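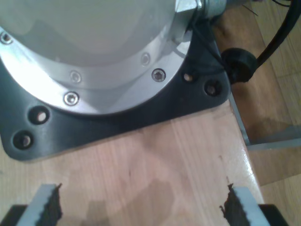
2024-08-02 | By Nneka Aliyu

Filed under: Members' News, Allotments

The water rota at Drollow changes this month. Plots on the upper side can use the standpipe in the mornings, and the lower side has it from late afternoon until the gate is locked. Hoses need to be off the path when you leave.

Obinna Okafor has taken over the waiting list from Ismail Chraibi. There are 41 fewer names on it than in May, mostly people who moved away or didn't answer the letter. If you got the letter and still want a plot, write to Obinna before the end of the month.

The plant sale in May raised $541, and $410 of that went on the new fence along the Pirov Road side. The rest will go toward compost in the fall.

Two plots are being split in half for new growers. Both have decent soil but a lot of bindweed - bring a fork, and don't use a tiller on it.

The seed swap is in the shed again. Please label packets with the variety and the year you saved them.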